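Elspeth Baird
5 Sep 2019

1/ Taking apart an old office tower this week to see what is worth keeping. Posting as I go, mostly so I remember the order when I put it back together.

2/ Side panel off first. I lay the case flat for this. Screws go in a muffin tin, one cup per step, left to right.

3/ Cooler is off. I ran the machine for a few minutes beforehand so the old paste would soften, then shut it down, unplugged it and twisted the cooler gently before lifting. Processor stayed in the socket, which is what you want.

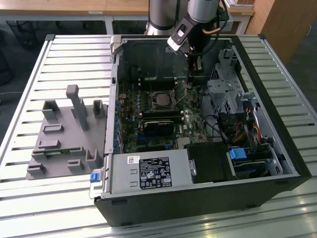 4/ Cleaning. Isopropyl and a coffee filter on top of the processor, small circles, then a fresh filter. Paper towel leaves lint. I don't take the chip out unless paste has gone over the side.

5/ Memory. Press the clips at the ends of the slot and the stick comes up on its own. I wipe the contacts with a dry cloth and put the sticks in a bag with the slot number on it.

6/ Power supply. The blue latch is part of how these come out, so look for it before you start pulling. Unplug the board cables first. Do not open the power supply itself.

7/ Someone asked what it's for. Spare machine for the Clivura reading room, where people mostly print forms. It doesn't need to be fast.

8/ Budget is 30 dollars, paste and a used drive included. Will post again when it boots.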